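1/12
Notes on Likska by Madalena Tavares, for anyone who has to read it for class or picked it up and got stuck. The novel came out in 2000 and the paperback has no introduction, so you get dropped straight in. Spoilers start at post 4.

2/12
The basic setup. Safavi arrives in Irkcombe in February to teach at the school. She rents a room from Pralus, an old man who used to run the ferry. Likska is the island across the water, where the ferry used to go. It isn't a person, although the first chapter lets you think so for several pages.
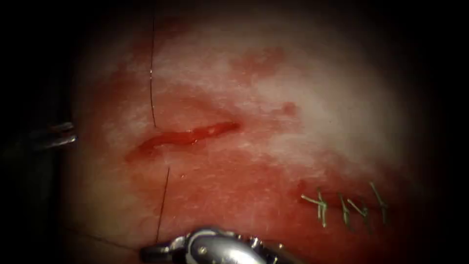 3/12
The book has six parts and two narrators. Safavi narrates the odd parts and Pralus the even ones. The parts aren't labeled with their names. The quickest way to tell them apart is tense – she is in the present, he is in the past. If you read a page and can't tell whose it is, look at the verbs.

4/12
Part one is slow. Safavi unpacks, meets the other teachers, and is told not to ask about the ferry. She asks at dinner the same night. Pralus gets up and washes his plate. Most study notes skip this dinner, but every later argument in the house goes back to it, and he washes the plate again in part six.

5/12
Part two goes back to when the ferry was running. Pralus explains the timetable at length. I know readers who quit here. Keep going and pay attention to the late crossing, the one he says was always empty. He mentions a passenger on it later in the same part and doesn't notice he has done it. 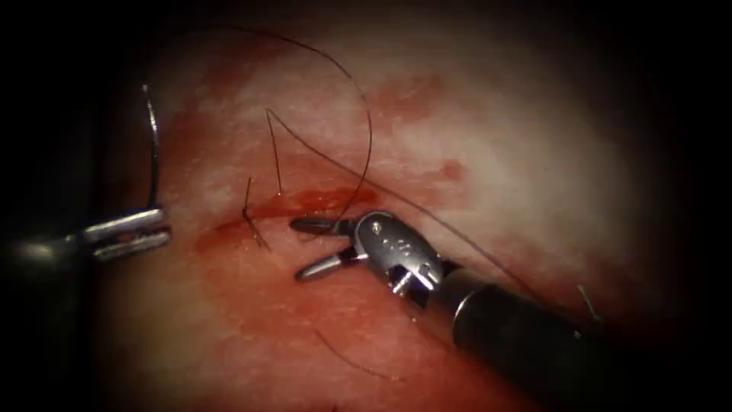 6/12
Part three is the school. Safavi has her class write letters to the island as an exercise, even though the last families left before the children were born. A girl named Edda writes hers to a real address. A few weeks on, somebody answers.

The letter is given in full. Read it slowly. It uses a word for "harbor" that only Pralus has used up to then.

7/12
So did Pralus write the reply? I think he did. He has the paper (the blue pad in the kitchen drawer, part one) and he has the word. What bothers me is the handwriting. Safavi sees his shopping lists every day, and she reads the letter at her own desk without a flicker. Either he disguised it or she knows and doesn't tell us. I lean toward the second.

8/12
Part four is the best writing in the book and the hardest to summarize. It covers one night. The ferry goes out in fog with the late passenger on board and comes back without her. Pralus tells it three ways and the details don't match: the lamp is lit or it isn't, the rope is cut or untied. I wouldn't try to pick the true version for an essay. I'd write on what stays the same in all of them, mainly that he never turns around to look.

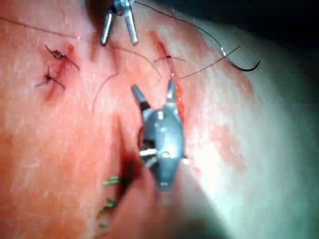 Kourosh Rostami: I had the rope down as the true detail, because Safavi finds a cut end in the shed in part five. Doesn't that settle it?

9/12
Replying to Kourosh here so it stays in the thread. It settles that a rope was cut at some point. The shed is full of old rope, and she finds the piece after he has told her the story, when she is already looking for it. Fair point though, and I should have brought it up. If you argue for the rope, quote the shed chapter and deal with the timing.

10/12
Part five, then. Safavi stops teaching for the term and hires a boat to Likska. She walks around the island for most of a day. The houses have been cleared out and the address Edda wrote to is a post office with no door. She doesn't leave the letter there, even though that was why she went. The chapter ends with her still holding it.

11/12
Themes, since people keep asking me for them.

Guilt and routine: Pralus keeps the old timetable going in his head for years.
Teaching: Safavi sets exercises and is surprised when a child means it.
Names: the islanders had their own words for things and only one speaker is left.

For quotes, I'd use the dinner, the reply letter and the last crossing. The middle of part two has good lines too, but they need a lot of explaining.
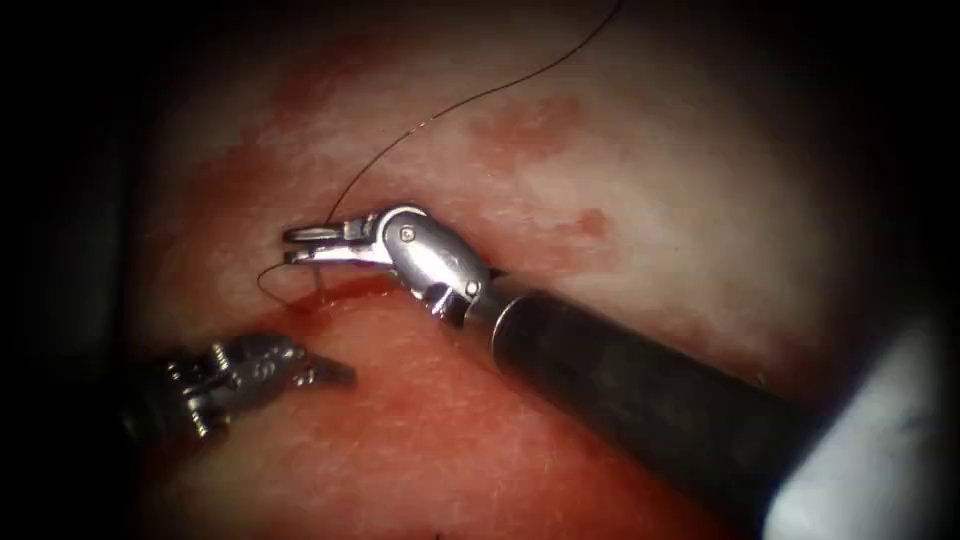
Needle driver and grasper near the wound line.

12/12
Part six is short, around 12 pages. Pralus is ill and Safavi reads him the timetable from memory. She gets one departure wrong and he corrects her. Then he washes his plate. I've seen people call the ending flat. I'd reread part four before deciding. Next up is her second novel, probably in a shorter thread. Questions about Likska can go under this one.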